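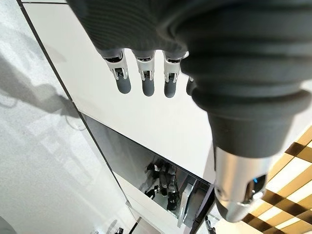
80 Shore
a story

The phone again. Etelka let it ring. She had both hands in the hopper and black up to the elbows and whoever it was could wait, they'd waited since breakfast.

It was Pradico. It was always Pradico that week.

"Pick it up!" Ildikó, from the office. Door open, foot against it.

"You pick it up."

"They don't want me. They want the one who knows rubber."

Which was a dig. Old one. Etelka wiped her hands on her thighs and went.

The man on the line was young and polite and talking fast. He had the sheet in front of him, he said. Did she have the sheet in front of her? She did not. It was under a coffee cup. She said yes. Well, the sheet said 80 Shore, he said, and the bushings that came in yesterday were not 80 Shore, they were softer, his guy had put the gauge on them and they were softer, and the line at the plant was down until somebody sent him bushings that were right.

"How many did your guy test?"

"A handful."

"Warm or cold?"

Pause. "What do you mean, warm?"

"Where were they sitting. Before he put the gauge on."

He didn't know. Dock, probably. In August, on a dock, in a truck before that. Rubber goes soft when it's warm, any kid on the press could tell you. She told him to put them somewhere cool overnight and test them again in the morning and he said he didn't have overnight, he had 3,182 of them in boxes and a supervisor standing behind him. Was there any chance of a new batch. By tomorrow.

She said she'd call back. Hung up. Stood there.

"Well?" Ildikó said.

"They say it's soft."

"Is it soft?"

And that was the thing. Because Etelka had said warm, dock, truck, she'd said it like she meant it, and the whole time she'd been seeing the drum. The blue lid. The drum of compound that came from Fultach with the label half off, that she'd opened on the last night of the run when the good drum ran out and it was late and she wanted to go home.

"I don't know," she said.

Ildikó took her foot off the door and it swung shut by itself. She had to open it again to come out. She was the older one. Did the books, did the trucks, wore a good blouse to a rubber shop every day of her life and never got a mark on it. Their father used to say she floated.

"You don't know."

"I kept samples. I'll check the samples."

"So check them."

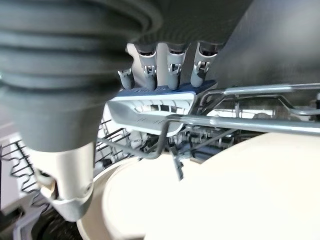
The samples were in coffee cans on the shelf behind the small press. One can per run, a strip of tape, her writing. Father's system. He'd started it after Kerekes, back when Kerekes was a customer and not a lawsuit. Keep five from every drum, he said, keep them till you're dead. He had. When they cleaned out his corner there were cans back there older than the building's wiring.

She found the can. Tipped it out on the bench. They all looked the same, obviously. Black, stubby, a little flash left on one that should of been trimmed.

Gauge. Press, hold, read.

80. 80. A hair over. 80.

She sat down on the stool and breathed out and then looked at the tape again. It had the date and the mold number and the first drum. Just the first drum. She hadn't kept any from the second. Late, tired, wanted to go home.

"Etelka."

"Minute."

"What do they say?"

"They say 80."

"So it's the truck. So it's the heat. Call him back!"

She almost did. She had the phone in her hand, she want to be clear with herself about that, later, when she went over it. Had the number half dialed. All she had to do was read him four numbers off a gauge and every one of them would have been true.

She put the phone down.

"It's from the first drum," she said. "There was a second drum. I didn't pull any from the second."

Ildikó looked at her a long time. The compressor came on in the back, and they both waited for it, out of habit. You couldn't talk over that compressor. It ran and it ran and then it quit with a bang.

"How much of the run?" Ildikó said.

"End of it. The last hundred and something." She went to the clipboard. Flipped. There it was in her own hand, counter reading at the drum change, because the counter you wrote down no matter how tired you were. "182."

"182 out of all that."

"They're not marked. They went in the boxes like the rest."

"Last boxes?"

"I don't know. I filled what was open. I was moving fast."

"You're always moving fast."

"You're the one who promised them early!"

There it was. Out. The compressor went off again like it wanted to be part of it and they stood in the noise, two women in their fifties with the same nose, and Ildikó's mouth was moving and Etelka couldn't hear a word and was pretty glad.

Bang. Quiet.

"...and I'm not going to apologise for that," Ildikó was saying.

"Fine."

"Fine."

What was left of the second drum was in the corner. Lid on. Etelka levered it up and cut a slab off with the hook knife, warmed it on the mill, got it into the small mold. Set the press. Nineteen minutes, no way around it, you can't hurry a cure, you can only ruin it. She'd ruined plenty when she was young. They came out sticky in the middle and Father would slice one open at dinner, at the actual table, to show her.

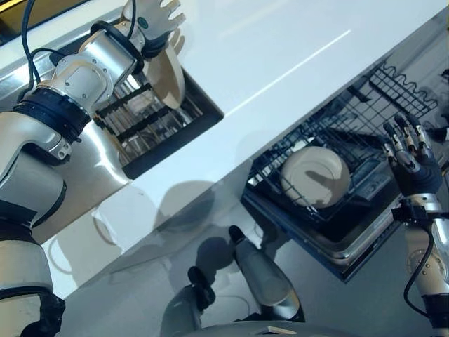 Left arm, with the hand raised at the top.

Nineteen minutes is long if you're mad at somebody in the same room.

Ildikó made coffee. She made two. Put one down on the bench, too close to the knife, and moved it.

"Plernance called also," she said. "This morning. Before all this."

"What do they want?"

"Same as last time. They want to buy."

"The presses?"

"All of it. Presses, molds, customer list. The name, if we want to sell the name."

Etelka drank. Too hot. Drank anyway. "What did you say?"

"I said I'd ask my sister."

"You never ask me."

"I'm asking."

She thought about it. She did try. What came up was stupid stuff. The smell in her hair. Those cans, who would take the cans? Plernance had a lab with a glass wall and a fellow whose whole job was hardness, he'd probably never tip out a coffee can in his life. And this business with the drum wouldn't happen there. Somebody would scan it, it would beep, they would go get another one.

"What did they say for the building?"

"They don't want the building."

"Huh."

"I know."

Timer. Etelka got the gloves on and cracked the mold and worked the bushing out with the brass pick. It smoked some. She dropped it in the water pail and they both stood over the pail like it was a baby.

"How long?" Ildikó said.

"Till it's cool."

"But how long is that?"

"Ildi. Till it's cool."

She fished it out after a while, dried it on her shirt, held it against her cheek, which was how Father did it and was not in any manual. Cool. On the bench. Gauge down. Hold.

74.

She did it again, other side. 74. Again. 73, but that was her hand shaking.

"So it's soft," Ildikó said.

"It's soft."

"And it's Fultach's fault. It's their drum."

"I opened it. The label was half off and I opened it."

Ildikó pulled out the other stool, looked at the seat, and sat on it. In the good blouse. Elbow right down on the bench in the carbon black, and she had to have felt it, and she left it there.

"If you tell him it's the truck," she said, slow, "he cools them down, he tests a handful again. Chances are he gets good ones. Line goes back up."

"And the bad ones go in."

"What are they on?"

"Motor mounts. Fans, big ones. Up on a roof."

"And what does a soft one do?"

"Nothing. For a while. Then it sags and the fan walks."

Neither of them said the word Kerekes. It was a fan then too.

Ildikó got up. There was a black oval on her sleeve the size of an egg. She went into the office and Etelka heard the drawer, then the calculator, that awful printing one, grinding along. It stopped. Started again. It stopped.

"We can run the whole order over," she called. "If you've got good compound."

"I've got one drum. It's not enough."

"How much is it enough for?"

"The 182. And then some."

"So they have to test every one of them. All the boxes."

"Or we do."

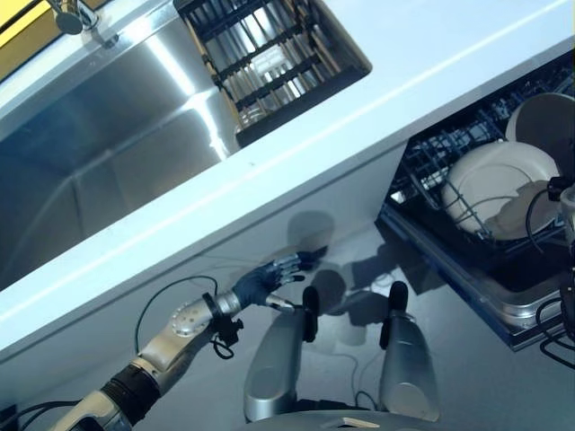

The sink and the black wire basket.

"With what, your one gauge?"

"There's Father's. It reads a point high but I know it does."

More drawer. Then Ildikó was in the doorway with the truck keys and her reading glasses up in her hair and the sleeve.

"It's three hours to Pradico," she said. "If we leave by four we can be on that dock all night. It'll be cooler by then anyhow, you said it has to be cool. You show me how to hold the thing and I'll do half."

"You?"

"How hard is it?"

"You press it straight down. You don't lean. You count and you read it."

"I can count. I've been counting for this place since I was twenty."

Etelka picked up the soft one off the bench, still a little damp, and put it in a coffee can. Tore off some tape. Wrote the drum on it, second drum, Fultach, and the number off what was left of the label, all of it, even the part she had to guess at, with a question mark. Put it on the shelf with the rest.

Then she called the young man. He picked up before it rang.

"It's not the truck," she said. "Some of them are soft. It's on our end. Don't put any of them on a roof."

He said something to somebody, hand over the phone. Came back. "How many is some?"

She told him. She told him what time they'd be there too, and that they needed a table and a light and a fan if he had one, and he said, sort of dazed, that fans were the one thing they did have.

Ildikó already had the engine running. Etelka shut off the press, checked it, got as far as the door, went back and checked it again. Took Father's gauge out of the cigar box. The horn went, twice.

"I'm coming!" she yelled. "What did you tell Plernance?"

"I didn't! Get in!"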